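4.2 立架托盘与布质小件的去处

前一节谈的是抽屉和盒子，那里的东西一旦关进去，看不见也就不大惦记了。本节想把目光移到桌面上来，谈一谈带立架的托盘，以及领结、方巾、薄围巾这一类软塌塌的布质小件。它们没有固定的形状，叠起来嫌小，挂起来又嫌滑，在Eltcombe收集到的67户居家记录里，几乎每一户都有那么一两件总在桌角、椅背和床头之间来回旅行。我们起初并没有打算单独为它们写一节，后来整理记录时发现，只要住户说起“随手一放”，十有八九说的就是这些东西，于是觉得还是应该给它们留一点篇幅。

立架托盘本身是一件很老实的家具小物：下面一只浅盘，盘后立着细杆，杆子够高，可以搭东西。浅盘管平放，立架管悬挂，两种收法合在一件器物上，占的桌面却只有一只盘子那么大。我们在Fuvell工作间布置桌面时，选的就是这样一只，黑色圆角的边，盘底是浅色木面，红白两色的布搭在立架高处，垂在托盘上方。要请读者留意的是布与盘之间的上下关系，后文所说的“上层”和“下层”，都以此为准。

图1 立架托盘的两层：上层搭布，下层为浅色木底的盘面

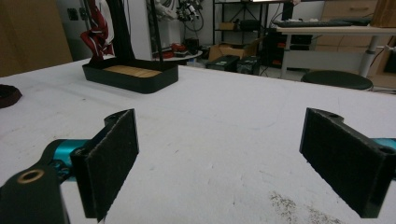 4.2.1 悬挂与平放之间

布搭上立架以后，形状由它自己的重量决定，折痕落在哪里，多半由不得人。住户对此的态度相差很大。有的人家讲究，挂上去还要用手顺一顺，两边拉得一样长；有的人家只求它别掉下来，皱一点也不放在心上。Omen编码表最初把“挂好”定义为布边对齐，试用之后我们觉得这个定义太严，照它来算，许多住户自己很满意的桌面都要被判为凌乱，这未免不近人情。修订后的编码只看两点：布有没有离开台面，以及它有没有压住盘里的东西。这样改了之后，两位编码者之间的分歧明显少了，复核起来也轻松许多。

领结的情形又不一样。它中间有一个成形的结，两旁却拖着长长的带子，结的部分适合平放，带子的部分适合悬挂，偏偏两者连在一起。按照我们的分法，平放时先安顿结，再照管带子；悬挂时则反过来，先把带子搭稳，结自然会垂到合适的位置。未收的领结在桌上往往占去比它本身大得多的一片地方，带子一散开，旁边再放一根细绳，就很容易绊在一处。我们把这种状态记作“散置”，与“皱置”分开登记，前者说的是占地，后者说的是形状，一条带子完全可以平平整整地散置着。图2中的深栗色领结放在托盘左侧的白板上，长带拖过板面，右边是一圈松松的白绳，按编码表应记为散置，而托盘仍留在靠近板面上缘的中间位置。

图2 领结的散置状态，托盘居于板面后方中部

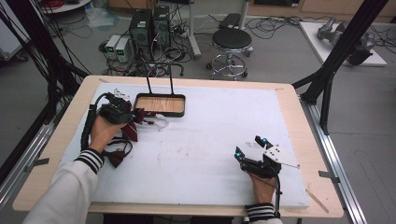
有一位试读本节初稿的同行提出，散置未必算得上问题，她自己的领结常年摊在梳妆台上，出门前一眼就能看见，真要挂起来或收进盘里，反倒会忘了戴。她还建议我们把“看得见”也列为一项收纳的好处，与整洁并排考虑，免得把所有摊开的东西都当成等着收拾的东西。

这个意见我们很乐意接受，也确实为此重新翻了一遍记录。全部900条桌面记录中，住户说明过理由的散置，理由大多与“马上要用”或“怕忘记”有关，真正说“懒得收”的反而不多（当然，肯这样坦白的人本来也少）。因此在最终的登记表里，散置后面添了一栏，由住户自己填写这件东西打算什么时候再用。填“今天”的，不计入凌乱；填“这几天”的，由住户自己决定；空着不填的，才按原来的办法处理。

4.2.2 台面与周围

讨论桌上的小件，难免要讲到桌子本身。浅色台面对布质物品是很友善的背景，深红、黑、条纹，放上去都看得清楚，可是它对灰屑同样友善，一点碎渣也藏不住。布搭在立架上，离台面有一段距离，下面有碎屑也碰不着；摊在台面上的带子就没有这样的福气了。我们给住户的建议是收布之前先擦台面，擦的时候顺便把托盘提起来，盘底压着的那一块最容易被漏掉。图3里右下方的台面有一小片棕褐色的脏渍或碎屑，红白布则搭在后方立杆的旁边，两者隔得很远，像这样的桌面，我们会把台面清洁和布件收纳分成两项来记。

图3 台面右下方的碎屑与后方悬挂的布件

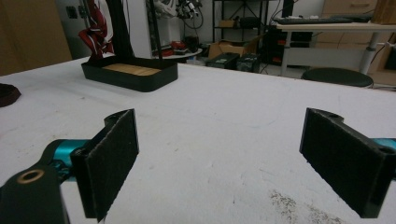 分项登记还有一层用意，就是让后来的人看得出，整理的功夫究竟花在了哪里。一张桌子可能布件收得妥妥帖帖，台面却许久没有擦过；也可能擦得干干净净，围巾还团在一旁。若只给一个总分，这两种人家就成了一样的人家，而他们需要的帮助显然不同。Omen编码表的满分为1000，布件与台面各自计分，之后再合到总分里去，读者若只关心其中一项，也可以单独取用。

周围的家具同样会影响小件的去处。柜子离桌子近，住户就愿意把暂时不用的布件送回柜里；若是起身要绕过椅凳和纸箱，立架上的东西便会越搭越多，先搭的压在里面，后搭的盖在外面，最后找一条方巾要把整架都翻一遍。我们在访谈中听到的办法很简单，立架上最多留3件，再添一件就先取下一件。四月回访时，仍在沿用这个办法的住户都说，取下来的那一件通常也就直接放回柜子了，省去了周末专门收拾立架的工夫。至于领结，多数人最后还是让它躺在盘里，带子绕着结松松地围上一圈，具体的绕法放在下一节与腰带一并讨论。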